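Hand-held gripper station, Hirport workshop
Inspection checklist after fault, July

Reason for inspection: the gripper stopped reporting finger position during a box-unpacking run and gave no alarm. The log shows a gap of 280 ms, a short recovery, then nothing. The operator carried on for 51 picks before the loss was noticed. All 51 have been struck from the Tola record.
Inspected by: Esmaeil Sadeghi

1. Power off and tagged before handling
Pass. Tag left on the plug until item 6 was closed.

2. Gripper fingers: fixings, cracks, free travel
Pass with comment. No cracks found. Left finger slightly stiff over the last part of its travel. Screws retightened. Scuffing on the plastic is cosmetic.

3. Signal cable, gripper end
Fail. Strain relief had worked loose and the connector could be rocked by hand. The fault was reproduced by pulling sideways on the cable, 10 times out of 10. Cable replaced with the Mamley spare.

4. Cable routing at the table
Fail. The cable hangs in a loop past the front edge of the table, where a knee or chair can catch it. Clip to be fitted to the table leg. No cord to be worn round the wrist while the gripper is in use.

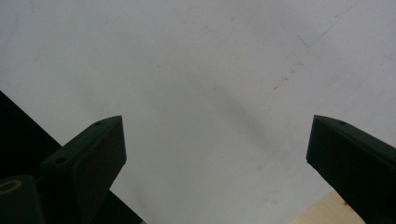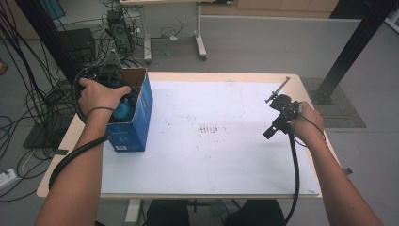

Work at the table. Fingers open over the white surface in the first; cable loop at the front edge in the second.

5. Floor behind the table
Fail. Loose cables across the floor and over the equipment. Trip hazard for anyone reaching the computer. Bundle and cover before the next shift. Power strip to come off the floor.

6. Loss-of-signal alarm
Fail, now corrected. The alarm threshold had been set to 1000 ms and the alarm was then muted by a start-up script copied from the Bakhtiari station. Script removed. Tested by unplugging the cable with the gripper running: alarm sounded each time.

7. Work surface
Comment only. Specks and marks on the white top. Wipe down at the start of each shift.

8. Return to service
Held. Items 4 and 5 still open. The gripper may be powered for testing with one person at the table and one at the switch.

Recheck item 3 after more than a week of normal use and enter the result on this sheet.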